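Stodora Opens Its July Collection at the Skorkport Showroom

Members of the Skorkport Avatar Fashion Association are advised that Stodora has released its July collection for virtual wear. The collection comprises 15 separates and is available at the brand's main store in the Udorix grid, with a smaller selection at the Skorkport showroom. All items are supplied in the five standard body sizes. Purchasers should try the free demo before buying, as refunds are issued only for duplicate transactions.

The emphasis this season is on tailoring. The high-collared jacket, offered in eight colors, has been rebuilt with a cleaner shoulder and no longer breaks at the elbow when the wearer is seated. Trousers are sold in two rises and may be worn with the jacket closed or open. A long pleated skirt completes the daywear group. Evening pieces will follow separately and are not included in the collection pack.

The designer, Hiếu Khổng, has also revised the texture menu. Wearers may now change lapels, buttons and lining independently, and the menu remembers the last combination used. Older Stodora jackets will not receive this feature, although owners of the previous jacket may claim the new one at a reduction of 50 percent by presenting the original at the store's update desk.

Members who follow accessories will note that Quách has prepared a companion set of belts and gloves. These were fitted to the Stodora sleeves and waistlines and may need adjustment with clothing from other makers. The gloves are modifiable; the belts are not — a point raised by several members at the preview and passed on to the maker. 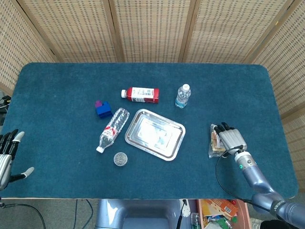
Water bottle and steel tray on the teal-covered table.

The Association will hold its usual styling session at the Skorkport showroom at 8 p.m. grid time on the opening evening. Nearly 50 members attended the last session, and the region became slow to load. Those attending are therefore asked to remove scripted attachments before arrival and to keep animated hair to a minimum. Photographs for the members' gallery should be submitted unedited or with light color correction only, together with a full list of items worn and their makers. Entries without a list will be returned.

Comments (3)

pleatsandpixels: Picked up the skirt last night and it moves beautifully, even on the stairs! Does anyone know if the jacket demo includes all the colors or just the gray?

Marrow_Lane: Just the gray, I'm afraid. The menu works in the demo though, so you can try the lapels.

tindrawer: The update desk is upstairs now, next to the shoes. Took me a while to find it.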